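打印 | 用电子邮件发送

1/
我想慢慢写一下《路得记》。中文不是我的母语，我学了很多年，写长一点的东西还是会紧张，所以分成很多条小的来写。如果有用错的词，请告诉我，我会很感谢。

2/
起因是一本书。作者叫Aiguo Qian，书名是《回到伯利恒的路》，Laxdal出版社出的，将近300页，全部讲《路得记》。圣经里的《路得记》只有四章，我一个晚上可以读两遍。我很好奇他怎么能写这么多。

3/
读完以后我的感想是：前一半很好，后一半有一些地方我不同意。我先说好的部分。

4/
他建议读者在看他的书以前，先把四章经文大声读一遍，一个人扮演所有的人物。我照着做了。大声读的时候才发现，这卷书里大部分是对话。拿俄米说话，路得说话，波阿斯说话，邻舍的妇人也说话。叙述的人说得很少。

5/
我用的是和合本。对我这样的外国人来说，和合本有些句子比报纸难，可是有些句子非常容易记住。“你往哪里去，我也往那里去；你在哪里住宿，我也在那里住宿。”这句话我学中文的第二年就会背了，那个时候主要是为了练习“哪”和“那”。

6/
后来我在婚礼上听过几次这句话。Qian提醒我们，这是一个儿媳妇对婆婆说的话。两个人都是寡妇，站在路上，前面没有什么保障。他写得很安静，没有批评在婚礼上用这句话的人，我喜欢他这样的态度。
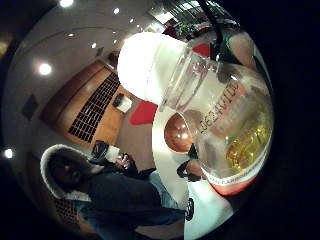
7/
他接着问了一个我从来没有想过的问题：拿俄米听了这句话以后，回答了什么？我去查，经文只说她“就不再劝她了”。没有谢谢，没有拥抱。两个人就这样同行，来到伯利恒。

8/
到了伯利恒，拿俄米对妇女们说：“我满满地出去，耶和华使我空空地回来。”这个时候路得就在她旁边。我以前读到这里总是觉得替路得难过。她走了那么远的路，被算作“空空”。

9/
Qian在这里的解释让我停了很久。他说，悲伤很深的人常常看不见身边的人，作者没有责备拿俄米，我们也不必急着责备她。我想起我母亲去世以后的那几个月。我妹妹每天给我打电话，我现在一个电话的内容都想不起来。

10/
有人在下面问我是不是在读神学。不是。我做会计，在Plandham住了很久，参加一个讲中文的查经小组。小组里多数人从小说中文，只有我和Berenice Solís不是。她的发音比我好，我的部首比她好，我们互相帮助。

11/
回到书。第二章有一个词，和合本翻译成“恰巧”：路得去拾麦穗，“恰巧到了以利米勒本族的人波阿斯那块田里”。Berenice觉得“恰巧”这个词像在微笑。我觉得她说得对。作者知道这件事后面还有别的事，可是他不说出来。

12/
Qian用了整整一章讲这个“恰巧”。我认为有一点太长了。他先讲希伯来文，再讲几种中文译本，然后讲他自己年轻的时候错过一班火车的故事。火车的故事我读了两遍，还是不太明白它和麦田的关系。

13/
关于希伯来文，我没有能力判断他对不对。我只能说，他讲“翅膀”和“衣襟”的那几页对我帮助很大。第二章，波阿斯说路得来投靠在耶和华的“翅膀下”。第三章，路得请波阿斯用“衣襟”遮盖她。这两处在原文里是同一个词。

14/
这样读的话，路得好像在对波阿斯说：你为我祷告过的事情，你自己也可以做一部分。读中文译本是看不出来的，我的母语译本也看不出来。为了这几页，这本书我已经不后悔买了。

15/
顺便回答一个私信：书是在Gollerine买的，就是车站后面那家二手书店。我去的时候只有一本，封面有一点折。电子版我没有找到。

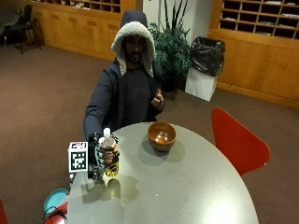
Clutdale，七月

16/
这几天我在Clutdale参加教会的夏季退修会，晚上有时间，继续写。前面的部分谢谢大家的留言，有三位朋友纠正了我的量词，我已经记在本子上了。

17/
现在说我不同意的部分。第四章有一个至近的亲属，他本来愿意赎那块地，听说要娶路得以后就说不能了。和合本没有写他的名字，波阿斯叫他“某人哪”。Qian对这个人非常严厉，说他自私，说他被忘记是应该的。

18/
我读的时候觉得不太公平。经文记的是他的一句话：“恐怕于我的产业有碍。”他可能有妻子，可能有孩子，我们不知道。他把鞋脱下来，按照规矩把权利让给别人，没有说谎，也没有拖延。我每天的工作就是帮人计算产业，这样的人我见过很多，多数不是坏人。

19/
我在小组里说了这个看法，有一半的人不同意。一位年纪比较大的姊妹说，律法照顾寡妇，不能只看账本。她让我去读诗篇第68篇第5节：“神在他的圣所作孤儿的父，作寡妇的伸冤者。”我读了，我承认她的话有分量。

20/
但是我还是想给“某人”留一点位置。没有名字，也许是作者的评价，也许是作者的客气。中文里我们说“某某先生”，有的时候是为了给他留面子。不知道我这样理解“某某”对不对，请母语的朋友指教。

21/
另外一个小的意见：书里每一章后面有讨论问题，其中不少是可以用“是”或者“不是”回答的。“你愿意像路得一样忠心吗？”在小组里问这个问题，所有的人都会看地板。我们后来不用这些问题了，每个人选一句经文，说为什么选它。

22/
我选的是第三章最后的部分。波阿斯给了路得六簸箕大麦，说“你不可空手回去见你的婆婆”。“空手”的“空”和第一章“空空地回来”的“空”是同一个字。这是中文译本可以看见的，不需要懂希伯来文，我自己发现的时候非常高兴，在厨房里叫了一声。

23/
然后翻到Qian的书，他在脚注里已经写了。没有关系。

24/
Berenice选的是第四章：“拿俄米就把孩子抱在怀中，作他的养母。”她是被外祖母带大的，她说了很多，我不在这里写。小组那天结束得很晚。

25/
有人问接下来读什么。小组还没有决定。我自己每天早上读一篇诗篇，不按照顺序，昨天是第111篇，里面说“他行了奇事，使人记念”，正好是第4节。我把它抄在路得那一页的旁边，字写得不太好看，“憐”字我坚持写了繁体，写了三次。

26/
还有朋友问，不信的人可不可以读这本书。我想可以。前面六章像是一个有耐心的人陪你读一个乡下的故事。后面的家谱部分需要一些背景，可以先跳过去，法勒斯、希斯仑、兰这些名字我到现在也背不下来。

27/
有一个问题我还没有答案，放在这里。婆婆叫路得去禾场的那个晚上，她自己在家里做什么？路得回来的时候，拿俄米问：“女儿啊，怎么样了？”我猜她一夜没有睡。Qian没有写到这件事，经文也没有写。

28/
更正：第12条里我说他错过的是火车，我又查了一遍，是长途汽车。对不起。

29/
退修会明天中午结束，回到Plandham以后这本书可以借给小组以外的人。想借的请给我发私信，封面折的地方请不要再折了，谢谢。

打印 | 用电子邮件发送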